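Grellmont publishes bedroom textile storage guidance

Housing services firm Grellmont has issued a revised guidance sheet on the sorting, folding and storage of bedding and clothing in small flats. The sheet runs to 7 pages and replaces the version in use since the Pornevton blocks were let. It applies to all 1144 homes managed by the firm and takes effect in December.

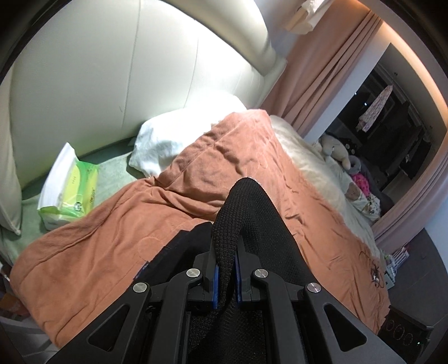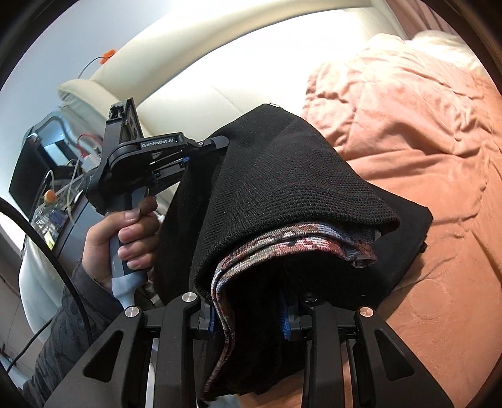 The revised sheet deals mainly with rooms in which the bed also serves as the place where laundry is sorted. Its author, Hnat Pavliuk, a technical adviser at Grellmont, found that most complaints about damp textiles concerned items stored in mixed piles, with heavy and light fabrics folded together. A fleecy blanket such as the salmon-orange one on the bed should be shaken out, folded in thirds along its length and stored separately from sheets. Long-pile covers, of the type represented by the fluffy white blanket next to it, are to be rolled. Folding under load flattens the pile along the crease, and the mark can remain after washing.

Knitwear is treated in a section of its own. Garments with an open stitch are not to be hung, as the shoulders stretch under their own weight. The sheet specifies a flat fold with the sleeves laid across the back, one garment at a time. A black knit folded around a patterned fabric, as in the bundle of clothing, would be separated before storage under the new procedure. Dark and light items may share a shelf if both are fully dry.

Pavliuk also sets a limit on stack height. Folded textiles on an open shelf should not exceed 300 mm, and a gap of 20 mm is to be left between the stack and any external wall. The previous version gave no figure for the gap. Vacuum bags are permitted for synthetic fillings only. Down and feather items must be kept in a cotton cover.

Soft toys kept on the bed are covered in a short annex. They are to be removed before the bedding is changed and returned last, so that they are not folded into the layers. Padded headboards should be wiped with a barely damp cloth along the seams and left to dry before pillows are placed against them. Curtains that reach the floor are to be lifted clear when the floor is mopped.

Shelf units meeting the dimensions in the sheet will be supplied by Sterkell on request. Delivery is limited to one unit per flat in the first round. Existing units from Hrytsenko may be kept, provided that the lowest shelf is clear of the floor.

Printed copies are available from the Pornevton site office from 9 am. Comments on the text should be sent to the same office in writing, quoting the page and paragraph number.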